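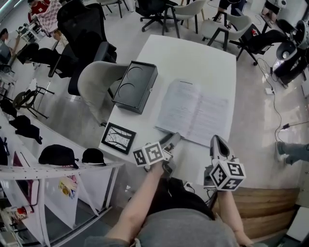

Page last changed: March 14, 2023

Brinduna Shared Rooms: Set-up Guide
Section 13. Tables, chairs and things left on the table

Applies to the large room on the ground floor. Section 12 covers doors and keys. Text by Ctibor Štěpánek. Corrections to extension 3523.

13.1 What this section is for

The old version of this section said that the room "adapts to any use in minutes." I have set it up for talks, for sewing, for a children's chess afternoon and for two long meetings about parking, and I have my doubts about the minutes. Moving the tables is quick. The chairs take the time, and they are what most of this section is about.

If you have booked a single table and plan to sit at it, read 13.3 and 13.6 and skip the rest.

13.2 Before you move anything

1. Check your booking in Morsy. The booking shows a table number and a start time. It also shows a floor plan, which was drawn before the present chairs arrived. Use the number and ignore the plan.

2. Walk once around the room. Other tables may be in use, with people sitting well back from them and their legs out. Ask before you pull a chair from behind somebody.

3. Look at what is hanging on the chairs. A jacket or a cloth over the back means the chair is taken, even if the seat is empty.

4. Find out where the cables run. If a device on the table has a cable, follow it to the other end before you shift the table.

Caution: Do not slide a table with things on it. The supplier, Josstead, says the tops are "grip finished." Put a pencil on one and lift an end slightly before you decide whether to believe that.

13.3 The white tables

The white rectangular tables are for reading, writing, sorting and light handwork. They are the ones most people ask for.

1. Clear the top completely. See 13.6 for what to do with things that are not yours.

2. Take hold of the table with one person at each short end. Lift, walk, and set down both ends together.

3. Leave 70 cm of floor on every side where someone will sit. The supplier's sheet asks for less. Their measurement was presumably made with a chair pushed all the way in and no one on it.

4. Press down on each corner in turn. If one rocks, turn the foot at that corner by hand until it stops. Check the other three again afterward, since fixing one corner has a way of loosening its neighbor.

5. Wipe the top with a damp cloth and then a dry one.

Note: White shows everything. The Josstead leaflet claims the surface "resists marking." Ballpoint comes off if you get to it the same day. Felt pen is another matter. Put a sheet of card down first.

Note: The old guide recommended pushing two tables together for large drawings. The tops do not line up well, and a pen will find the gap. If you need a bigger surface, book the long table, which measures 2000 mm and has no join.

13.4 Which chair is which

There are several kinds in the room, bought at different times by people who do not seem to have spoken to each other. Chairs wander during the day, so you will find more than one kind at nearly every table.

Light gray upholstered chair, curved back. Comfortable for an hour or so. The seat cover takes up spills, so keep it away from paint, glue and soup. It is wider than it looks and will not go under a table neatly.

Light gray shell chair, thin black legs. The general-purpose chair. Easy to lift with one hand. Use this kind for talks and for anyone you expect to come and go.

Tall black mesh office chair, with armrests. Good for long sitting. The armrests catch on the edge of some tables when the seat is raised. Lower the seat first and then push the chair in.

Black office chair on a wheeled star base. It rolls. Bralleo, who sold them to us, described the wheels as "self-settling," and I have yet to see one settle. Do not stand on it to reach anything, and do not let somebody else do so because they are only going to be a second.

Caution: If you come across a chair frame with no proper seat, or a chair with a loose leg, do not put it in a row. Stand it against the wall, hang a red tag on it and report it to the extension above. Tags are in the drawer by the door.

13.5 Setting the chairs around a table

1. Decide how many people will be sitting down. Take the number from the people who have said yes. The number who "might look in" has never been much use to me.

2. Put the shell chairs on the long sides.

3. Put a wheeled chair at a short end if someone needs to turn between the table and a screen or a shelf. Otherwise leave the wheeled chairs where they are.

4. Keep the upholstered chairs to the outside, facing in, for people who are listening.

5. Sit in one chair yourself, pull it in and get out again. If you touched the chair behind you, move the table. Moving the chair behind only hands the problem to the next table along.

6. Check the way to the door. It has to stay clear even with every seat pushed back.

Stacking: The Bralleo catalog says the shell chairs stack. They do, up to a point, and the legs scratch the seat below unless there is a cloth between them. Stack them four high at most. The upholstered chairs do not stack, whatever the shape of the back suggests. In December we had a tower of them in the corner, and it left dents that are still there.

13.6 Things on the table

Groups leave small things out between sessions. That is allowed when the booking runs over more than one day. On a typical white table you may find a spiral-bound booklet lying open, a small picture in a black frame, a black box with two round openings in the top. To a stranger these look like clutter. They may have been put there on purpose.

1. Look for a name card. If there is one, leave the table as it is and check your table number again. The mistake is usually ours and sometimes yours.

2. If there is no card and the table is in your booking, move the things to the side shelf. Keep them together in the same order they had on the table.

3. Booklets. If a booklet is open, put a slip of paper at the page before you close it. Close a spiral-bound one with both hands near the wire, and store it flat. Standing on edge, the wire bends and the pages stop turning. Do not turn the cover right around to the back to save space, even though everyone says the binding is made for it.

4. Framed pictures. Pick up the frame by its sides. Lay it face up on a cloth, or stand it where a sleeve won't catch it. The small frames tip over easily near a table edge, and the left and right edges are exactly where people put them. A hand's width in from the edge is enough.

5. Boxes with openings. Look inside before you lift. Do not drop pens, clips or tea bags into the openings because they happen to fit. Carry the box level, with both hands underneath.

6. Devices with cables. Leave them plugged in unless you know what they are. Move the device only as far as the cable allows without pulling.

Note: There used to be a step here telling you to photograph the table and pin the picture to the notice board. It was a nice idea. The board filled up, the pictures had no dates on them, and things still went to the wrong shelf. Write a card.

13.7 Light and noise

The room is shared and you will hear the other tables. The soft chairs were bought partly to "absorb sound," according to the order form. I can't hear any difference. If you need quiet, ask in Morsy for an hour when no one else is booked, and be prepared for that hour to be an early one.

If you are reading small print, take the side of the table where your own shadow falls behind you. Try both sides before you set out the chairs, as it is tedious to swap them later.

13.8 Putting the room back

1. Remove your own things from the table first, then from the chairs, then from the floor.

2. Return whatever you moved to the shelf, in the order it was in.

3. Wipe the table again.

4. Push in the shell chairs. Leave the upholstered chairs beside the table with the seat facing it.

5. Lower the mesh chairs and roll the wheeled ones clear of the walkway.

6. Look under the table.

7. Close the booking in Morsy. The system sends a message saying the room "has been restored." It sends this when you press the button and has no means of knowing, so please do steps 1 to 6 before you press it.

13.9 Common complaints

The table rocks. See 13.3, step 4. If the foot will not turn, put a folded card under it and report it. Do not force the foot with pliers.

There are not enough chairs. Look at the tables on either side before ringing. If you still come up short, the spare shell chairs are in the corridor cupboard.

The armrests do not fit under the table. Lower the seat. If it will not go lower, change the chair.

Something has gone missing from the table. Check the side shelf, then the shelf below it. After that, call 3523 and say what the thing looked like and which table it was on.

The plan in Morsy does not match the room. Correct. A new plan has been promised, and this page will be changed when it arrives.

Next: Section 14, Kitchen corner and sink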